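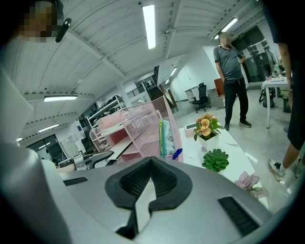

The new record is the loudest thing the band has ever made, according to Culero's drummer, and I believe it after hearing two tracks on Jekstead Radio this morning. The album is called Bemmont and it's out in May - 11 songs, 7 of them recorded live in one room. I've had the second single stuck in my head since breakfast!

They're also playing a release show at the Khurana, a place that only holds 600 people, so expect tickets to go fast. The singer told the station they'll do the whole album in order, then old stuff until the house lights come on. I'm already begging for the night off work.

18/04/2019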